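5. Wenn die Finger nicht mehr richtig schließen (Fehler 391)

Dieses Kapitel habe ich komplett neu geschrieben. In der alten Fassung vom Februar stand nur »Greifer reinigen und neu starten«, und mit dem Satz habe ich selbst einen halben Nachmittag verloren. Ihr arbeitet mit zwei Gresik-Handgreifern und der Aufnahmesoftware Bowen, das setze ich ab hier voraus. Wer noch keinen der beiden Greifer angemeldet hat, blättert bitte zurück zu Kapitel 3.

Stand: 14. März 2024

5.1 Woran ihr den Fehler erkennt

Ich hatte ihn zum ersten Mal beim Üben mit langen, dünnen Stoffteilen. Ein Greifer packt an, der andere soll das Ende übernehmen, und dann rutscht das Teil weg, obwohl der Hebel ganz durchgezogen ist. In Bowen springt die Öffnungsweite kurz vor dem Schließen zurück, und nach ein paar Versuchen steht im Protokoll die 391. Manchmal steht sie da auch schon nach dem ersten Versuch, manchmal erst ganz am Ende der Sitzung, wenn man eigentlich einpacken will.

Drei verschiedene Dinge können dahinterstecken, und leider sehen sie im Protokoll alle gleich aus:

– Fasern oder ein Fadenende sitzen in den Langlöchern der Fingerplatten.
– Ein gelber Finger sitzt schief oder hat sich gelockert.
– Die Nullstellung stimmt nicht mehr, meistens nach einem Sturz.

Fangt mit den Fasern an. Bei mir waren es fast immer die Fasern!

Achtung: Solange die 391 ansteht, bitte keine Aufnahmen für den Trainingssatz machen. Bowen speichert nämlich trotzdem munter weiter. Primo Cocco hat auf die Art 3536 Episoden eingesammelt und musste davon 2835 wieder wegwerfen, weil die Öffnungsweite darin nicht zu gebrauchen war. Der Roboter lernt aus solchen Daten, dass ein halb geschlossener Greifer reicht, und lässt hinterher alles fallen.

5.2 Vorbereiten

Ihr braucht einen Kreuzschlitz-Schraubendreher, eine Pinzette, einen weichen Pinsel (ein alter Malpinsel tut es wunderbar) und ein trockenes Tuch. Druckluft lasst bitte im Schrank, damit habe ich mir die Fasern nur tiefer hineingeblasen.

1. Beendet die laufende Aufnahme in Bowen und wartet, bis die Datei geschlossen ist.

2. Notiert die Nummer auf dem weißen Aufkleber des Greifers, der Ärger macht. Den braucht ihr später beim Kalibrieren, und glaubt mir, nach dem Ablegen weiß man nicht mehr, welcher es war.

3. Räumt euch eine Arbeitsfläche frei, auf der ihr beide Greifer bequem über den Stoff führen könnt. Ein Bett geht genauso gut wie ein Tisch. Für den Test legt ihr ein langes, dunkles Stück Stoff der Länge nach aus, gern auf ein helles Laken, dann erkennt ihr die Finger und die Stoffkante viel besser. Den Rest der Wäsche könnt ihr zur Seite schieben.

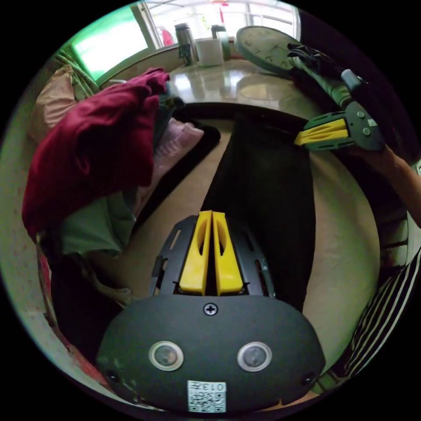

4. Schaltet jetzt den betroffenen Greifer aus. Den anderen dürft ihr anlassen, aber legt ihn so hin, dass niemand versehentlich den Hebel zieht.

Vorsicht: Finger weg vom Spalt zwischen den gelben Fingern, solange der Greifer an ist. Die Klemmkraft bricht keine Knochen, eine Hautfalte dazwischen ist aber wirklich unangenehm. Ich spreche aus Erfahrung – zweimal am selben Tag.

5.3 Fasern entfernen

1. Haltet den Greifer mit den Fingerspitzen nach unten und pinselt die Langlöcher in beiden Platten aus, immer von hinten nach vorn.

2. Schaut schräg gegen das Licht durch die Schlitze. Dunkle Fasern auf dunklen Platten übersieht man sehr leicht, am besten klappt es vor einem Fenster.

3. Sitzt noch ein Faden fest, zieht ihn mit der Pinzette in Richtung des Schlitzes heraus. Bitte nicht quer ziehen und nicht abschneiden, sonst bleibt ein Rest in der Führung, und an den kommt ihr ohne Ausbau nicht mehr heran.

4. Wischt die Innenseiten der gelben Finger trocken ab. Reinigungsmittel hinterlassen einen Film, und danach rutscht Stoff erst recht.

5. Wischt bei der Gelegenheit auch gleich die beiden runden Fenster am Gehäuse ab, mit einer sauberen Ecke vom Tuch.

Hinweis: Die einzelne Kreuzschlitzschraube oben in der Mitte des Gehäuses bleibt, wo sie ist! Sie hat mit den Fingern nichts zu tun. Ich habe sie beim ersten Mal gelöst, weil sie so einladend dasaß, und durfte anschließend den ganzen Greifer zu Furnetix schicken.

5.4 Sitz der Finger prüfen

1. Greifer weiterhin ausgeschaltet lassen. Fasst einen gelben Finger an der Spitze an und versucht, ihn leicht seitlich zu bewegen. Ein Hauch Spiel ist normal, klappern darf er nicht.

2. Macht dasselbe mit dem zweiten Finger und vergleicht.

3. Zieht den Hebel langsam von Hand und schaut von vorn auf die Spitzen. Sie sollen sich auf ganzer Breite gleichzeitig berühren. Treffen sie zuerst an einer Ecke auf, sitzt einer schief.

4. Löst in dem Fall die Befestigung des schiefen Fingers um eine halbe Umdrehung, drückt ihn gerade und zieht wieder handfest an. Handfest heißt: Schraubendreher zwischen zwei Fingern, nicht in der Faust.

Ist ein Finger gerissen oder am ovalen Ausschnitt verformt, dann tauscht bitte gleich das Paar. Ein neuer neben einem alten ging bei mir nie lange gut. Ersatzpaare liegen in der Broka-Box, im Deckelfach, in dem man nie nachschaut.

5.5 Neu kalibrieren und testen

1. Schaltet den Greifer wieder ein und wartet, bis er in der Geräteliste auftaucht. Das dauert um die 15 Sekunden. In dieser Zeit den Hebel nicht anfassen, sonst merkt er sich eine falsche Nullstellung und ihr fangt von vorn an.

2. Wählt in Bowen unter »Geräte« die Nummer, die ihr euch vorhin notiert habt, und startet »Nullstellung«. Erst ganz öffnen, dann ganz schließen, ohne Stoff dazwischen.

3. Löscht den Eintrag 391 im Protokoll von Hand. Er verschwindet nicht von allein, auch wenn längst alles wieder in Ordnung ist (das hat mich anfangs wahnsinnig gemacht).

4. Jetzt kommt die Übergabe mit Stoff. Klemmt den Streifen mit dem ersten Greifer ein, führt die gelben Spitzen des zweiten von oben an das andere Ende heran und schließt sie langsam. Der erste bleibt dabei zu und wird möglichst ruhig gehalten.
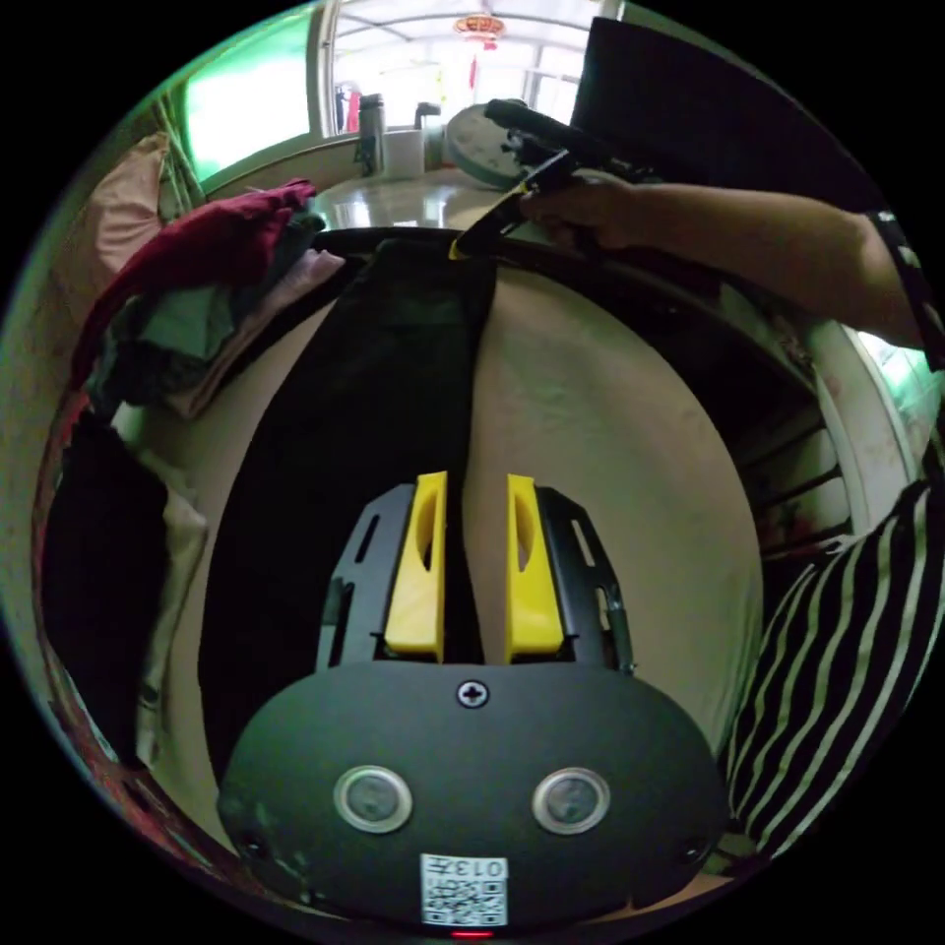
Lasst euch bei der Übergabe Zeit und behaltet nebenher die Kurve der Öffnungsweite im Blick. Sie soll glatt nach unten laufen und dann flach liegen bleiben. Ein kleiner Zacken beim ersten Kontakt mit dem Stoff ist in Ordnung. Springt sie danach noch einmal hoch, habt ihr entweder einen Faden übersehen oder der Finger hat sich beim Anziehen wieder verdreht, dann bitte zurück zu 5.3.

5. Wiederholt die Übergabe mit vertauschten Rollen. Der Fehler zeigt sich manchmal nur an dem Greifer, der zieht, und der haltende wirkt kerngesund.

6. Macht zum Schluss eine kurze Probeaufnahme und spielt sie ab, bevor ihr weiterarbeitet. Erst wenn die sauber durchläuft, geht es mit dem Trainingssatz weiter.

5.6 Wenn der Fehler bleibt

Kommt die 391 nach zwei kompletten Durchgängen wieder, dann hört bitte auf zu schrauben. Legt den Greifer beiseite, klebt einen Zettel dran und exportiert das Protokoll über »Hilfe« und »Diagnosepaket«. Furnetix möchte außerdem die Nummer vom Aufkleber und einen Satz dazu, welchen Stoff ihr zuletzt gegriffen habt. Schreibt auch dazu, ob der Greifer heruntergefallen ist. Es wird euch keiner den Kopf abreißen, aber mit dieser Angabe geht die Reparatur viel schneller.

Die Aufnahmen aus der betroffenen Sitzung verschiebt ihr in den Ordner »gesperrt«. Nicht löschen, manche lassen sich über den Filter aus Kapitel 7 noch retten.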